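6. Refitting the fuel gauge sender

Read this before you buy a sender. The reproduction Hatico units are sold as a direct swap for every tank in the range, and the box says no adjustment needed. We have fitted enough of them at Burport to doubt that. Some go in and read correctly. Plenty read a quarter tank when the tank is dry, and a gauge that lies in that direction will leave you on the shoulder.

CAUTION: Disconnect the battery before touching the sender. Work outside or with the doors open. No heaters, no lead lamps, no smoking, and don't trust the old gauge when it says the tank is empty.

6.1 Testing the old sender

Half the senders people replace were fine. The ground is the usual culprit, and no new sender will fix a bad ground.

1. Pull the wire off the sender and put your ohmmeter between the sender terminal and the ground tab.
2. Move the float arm by hand through its full travel if the unit is out of the tank.
3. Watch the reading. It should climb or fall smoothly. Jumps or dead spots mean the winding is worn.
4. If it moves smoothly, clean the ground strap back to bare metal at both ends and try the gauge again before ordering anything.

Note: Máté Rácz swears you can bring back a worn winding with contact cleaner. His lasted until October. We don't recommend it.

6.2 Setting the float arm 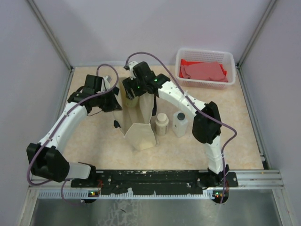
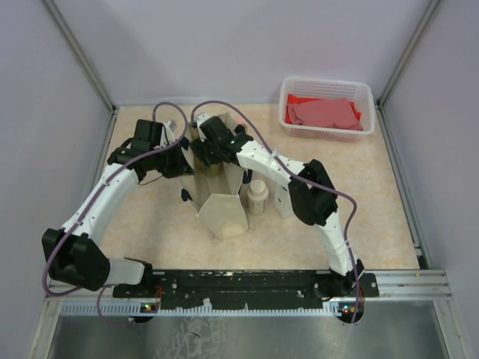

5. Lay the new sender beside the old one with the mounting flanges lined up. Compare the arms at both stops. If they differ, believe the old one, provided it hasn't been bent by somebody before you.
6. Bend the new arm at the long straight section only. Hold it with two pairs of pliers so the pivot takes no load. Small bends, then check again.
7. Float test: drop the float in a jar of fuel overnight. Brass floats with a bad seam look perfect on the bench and sink by morning.
8. Check the filter sock. The one supplied is a loose fit on some pickup tubes. If it spins, use a better one.

CAUTION: Don't bend the arm with the sender in the tank. We know it can be done through the opening. We also know what the winding looks like afterwards.

6.3 Installing

9. Fit the new gasket dry. Vimix sells a sealant for this joint and claims it makes old gaskets reusable. We tried it on 41 tanks and went back to new gaskets.
10. Lower the sender in float first, turning it so the arm clears the baffle. If it needs force, it's caught. Back it out.
11. Seat the lock ring and tap it round with a brass drift. Never steel.
12. Reconnect the sender wire, the ground strap and finally the battery.

6.4 Checking the reading

13. Put in 20 litres and note where the needle sits. Wait a few minutes, as the original gauges are slow.
14. Fill the tank and note the needle again.
15. Mark both readings on a bit of tape and keep it in the glovebox.

Note: Margit Orbán's sedan has read just under full on a full tank for 3000 kilometres and hasn't moved. That's good enough. Chasing the last needle width usually costs you accuracy at the bottom, where you need it.

If the gauge pegs past full, look for an open circuit before blaming the sender. If it won't leave empty, look for a pinched wire where the harness passes over the axle. On cars with the later printed dash circuit, see section 7.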